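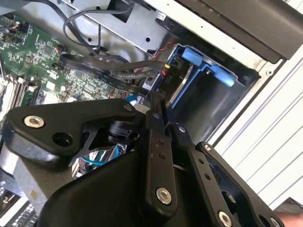

Why does a computer need a hard drive?

A computer has two kinds of memory. The first is fast, but it goes blank when the power is turned off. The second is slower and keeps what it is given. A hard drive is the second kind. Inside most hard drives is a stack of flat disks that spin. A tiny arm moves over each disk and writes marks with a magnet.
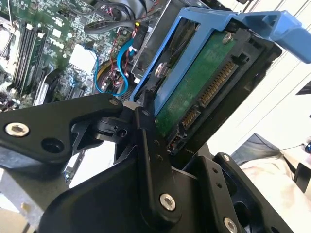

Page 35

Each mark stands for a 0 or a 1. Eight marks make a byte. One byte can hold one letter, so a story with 324 letters and spaces fits in 324 bytes.
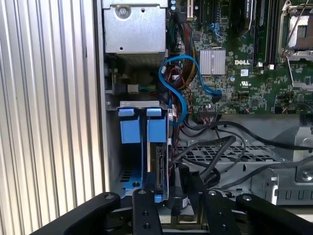

Inside a Dell computer with the side panel off.

Words to know: byte, disk, magnet.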